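Boslow Robotics Club FAQ

Do I need to know how to code?
Nope! I couldn't write a line when I joined. We start everybody on the hand-held gripper, and you can run that in your socks at home.

What's the project this term?
Packing snacks into a cardboard box. You squeeze, lift, drop it in the box, and go again. Chips, candy, cookies, whatever you like, as long as the wrappers are all different.
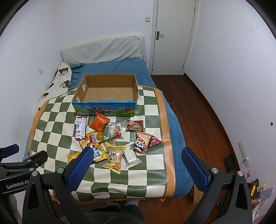 Crinkly bags are my favorite (they slide all over the place), and flat packets are the ones everyone complains about. Plan on 16 runs per person before the March meet at Clinholm.

Where do we meet?
Room 603 in the Jakubowski building, 3 p.m. Bring your own snacks, please!

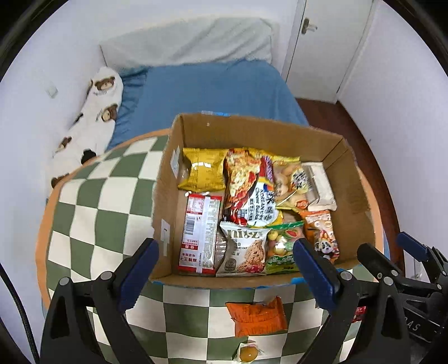 Can I work with a friend?
Sure, teams of two are fine. One person grips, the other resets the box and keeps the log, and then you swap.

Who do I ask about borrowing a gripper?
Myrtle Hutchins has the sign-out sheet. Wetarham students can borrow one too.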